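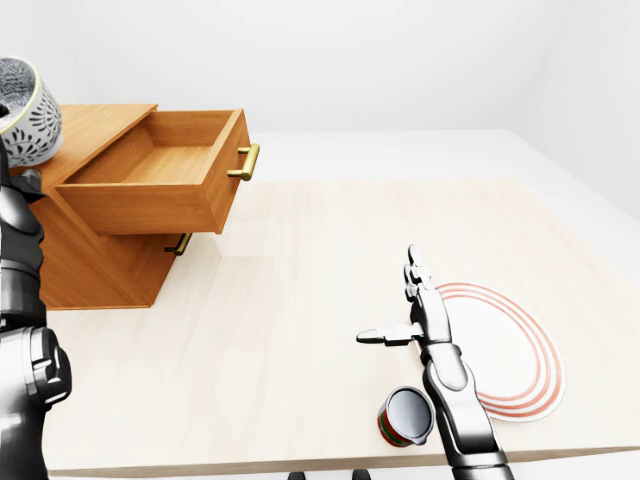
Clovora 卓上ひきだし用みつろうワックス(200ml缶)

店主です。またワックスの話か、と思った常連さん、すみません、またワックスの話です(笑)

うちで小引き出しや裁縫箱の手入れに使っているのが、このClovoraのみつろうワックス。前はClisbergの硬いほうを置いていたんですが、冬になると缶の中でカチカチになって、布に取るだけでひと苦労だったんですよね。こちらは柔らかめで、指でもすっと取れます。匂いはほんのり蜂蜜。私は好きですが、家族には「靴屋の匂い」と言われました。

使い方は簡単で、乾いた布でほこりを払って、ごく薄く伸ばして、ひと晩置いてから空拭き。引き出しの滑りが渋いときは、底の両端と、本体側の当たるところにだけ塗ってみてください。内側の底板には塗らないほうがいいです。しまった便せんに油じみができて、私は一度泣きました。

金色の取っ手にはつけないでくださいね。隙間に入ると白く固まって、爪楊枝でほじることになります……。取っ手は柔らかい布で拭くだけで十分だと思います。

店で使っている1940年ごろの薬棚にも塗っていて、引き出しが全部で9杯、それでも缶の中身はまだたっぷり残っています。ほんとに少しでいいんです!つけすぎるとベタベタして、かえってほこりを呼びます。

内容量 200ml
向いているもの 無塗装、オイル仕上げの木製品
向かないもの ウレタン塗装、漆、白木の食器
保管 直射日光を避け、ふたをしっかり閉めて

送料は全国一律300円。Softićの拭き取りクロスと一緒でも同じ送料でお送りします。Hustonの小缶は入荷が遅れていて、8月に入ってからになりそうです。ご予約はお問い合わせ欄からどうぞ。

更新日 2013-07-30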